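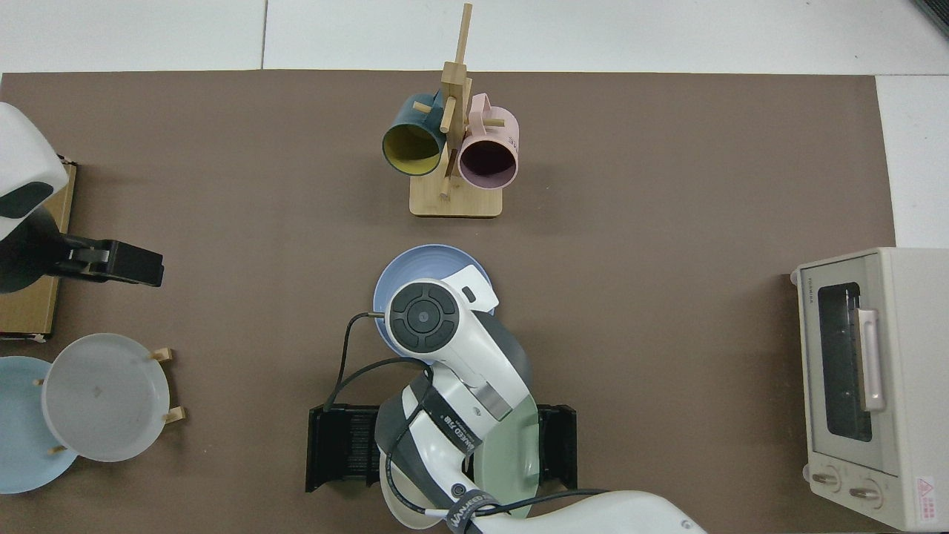 Recording Demonstrations by Hand Guidance and Remote Control: Kitchen Tasks

Purpose

This page sets out the procedure for recording demonstrations on the two-arm kitchen station. It applies to all operators who collect data for the Mnguni project, including visiting students. Operators who have not yet completed the safety briefing should contact Jayanthi Kulkarni before using the station.

The station supports two ways of showing a task. In hand guidance, the operator holds the arm and moves it through the task directly. In remote control, the operator moves a pair of leader arms at the desk, and the station arms follow. Hand guidance is suited to short, single-arm motions such as lifting a mug from a peg. Remote control is required for any task that uses both arms, and for any task involving the toaster oven door.

Before You Begin

Reserve the station in the Drumow booking system. Sessions are limited to 2 hours, including setup and cleanup.

Confirm that the emergency stop is within reach of your left hand when you are seated at the desk. Press it once, check that both arms go limp or hold as expected for the selected mode, and release it.

Check the mat. It should lie flat, with no folds near the bases of the mug tree, the dish rack or the plate stand. Cables must have enough slack for the wrist to turn fully in both directions.

The toaster oven remains unplugged during all recording. Tasks use the door and the knobs only.

Step 1. Arrange the Objects

Open the task card in Ilo and place the objects as the card directs. The standard card calls for mugs on the mug tree, one plate upright in the black dish rack and one upright in the small wooden stand. Further plates may be laid on the mat if the card lists them.

Hang each mug by its handle. A mug that is balanced on the tip of a peg will often fall at first contact, and the recording will have to be discarded.

Small changes in position between recordings are wanted. Move the mug tree or the rack by a few finger widths after each one, and exchange the mugs between pegs from time to time. Do not move the toaster oven. Its position is fixed in the calibration file.

Step 2. Start the Recorder

Launch Gana from the station computer and select your operator name. Enter the task number from the card. The software will display the camera views and the joint readings for both arms.

Wait until every indicator is green. If a camera indicator remains amber after 20 seconds, close the program, reseat the cable at the hub and start again. Do not record with a camera missing, even for practice, as such files have been uploaded by mistake in the past.

Step 3a. Show the Task by Hand Guidance

Select "Guide" and support the arm with one hand under the forearm before you confirm. The arm will become light but will still sink slowly if it is left alone.

Hold the arm behind the wrist and keep your fingers clear of the gripper jaws. Open and close the gripper with the foot pedal. Move at a steady pace, pause briefly before each grasp, and approach plates from above along the rim.

Keep your head and shoulders out of the overhead view as far as possible. Operators tend to lean in during the grasp, when the view matters most.

Step 3b. Show the Task by Remote Control

Select "Follow." Bring the leader arms to the rest position before you confirm; the station arms will otherwise move abruptly to match them.

Use one arm at a time until you are comfortable with the delay. When both arms are in motion, keep them on their own sides of the mug tree unless the card calls for a handover. For a handover, the receiving gripper must be closed on the object before the giving gripper opens.

When placing a plate in the rack, lower it until the rim meets the slot, and stop. Pressing further puts load on the wrist joint and may trip the torque limit. If the limit trips, end the recording, mark it as failed and return both arms to rest.

Step 4. Review and Label

Play back each recording at normal speed. Mark it as a success only if every object on the card finished in its stated place. Recordings in which an object was dropped and picked up again are kept, but they must carry the label "recovery."

A complete set is 14 accepted recordings per task card. Recovery recordings do not count toward the set.

Step 5. Close the Session

Return both arms to rest, switch off arm power, and upload your files before leaving the desk. Wipe the gripper fingertips with a dry cloth. Report any chipped plate or loose peg in the station log.

Questions about the task cards should be directed to Ravindran Gowda. The procedure was last revised in February.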